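Our robotics evening class, week by week (more or less)

Second post about the robotics club at the college, and I promised my sister this one would have fewer complaints about the parking.

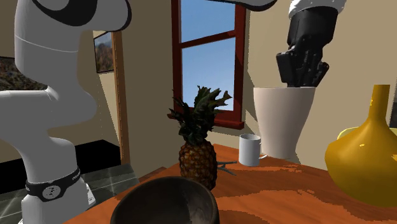 I joined in September with no background at all, unless you count twenty years of mending my own washing machine, and I still can't quite believe they let me near the thing. There are twelve of us on the books and we meet in the old geography room, where the radiators clank from seven o'clock onwards. Faizal Siregar runs it. He decided early on that we would do the first half of the year entirely in simulation, so everything we've done so far has happened on a screen, in a make-believe room with beige walls and blue sky out of the window. I've grown very fond of that room. My pair has the table with the pineapple in the middle and the mug just beyond it, and our job this month is the tall off-white vase at the back, which you have to reach with the gripper without disturbing the rest of the table. I had pictured us learning on neat little cubes, so the pineapple was a lovely surprise!

My partner is Noel Layug, who is nineteen and types faster than I can read. We've settled into a way of working that suits us both. He writes the movements, and I sit beside him with a pad of squared paper, drawing the arm from the side and from on top and muttering about elbows. The elbows are the hard part. You tell the hand where you want it to be, and the arm works out its own way of getting there, and its own way is very often straight through the fruit. On our first evening with this task we knocked the pineapple over so many times that the pair behind us started to hum a funeral march (I'll be having words with them at the Christmas do).

What helped in the end was a thing Faizal calls waypoints. You give the arm a few places to pass through on its journey, a bit like telling a taxi driver to go by the station. We used 4 of them, the highest well up over the table, and after that the approach was calmer and slower and much less upsetting to watch. We left it running over the tea break, 576 goes in all with the table laid out slightly differently each time, and 245 of them counted as good under the club rules. Noel was disappointed. I was thrilled, and went round telling people who hadn't asked.

We still have trouble with how deep the fingers should go. Too shallow and they skate off the rim, too deep and the palm bumps it, and there seems to be a sweet spot about as wide as a biscuit. I've got three pages of drawings on the subject and Noel has been very patient about all of them.

The club is putting a team in for the Trollau Cup in the spring, and each pair gets to choose its own name. Noel wants Brulden, after a castle in a game he plays. I wanted something with "elbow" in it. We've agreed to let Faizal pick, and I've started bringing him flapjacks.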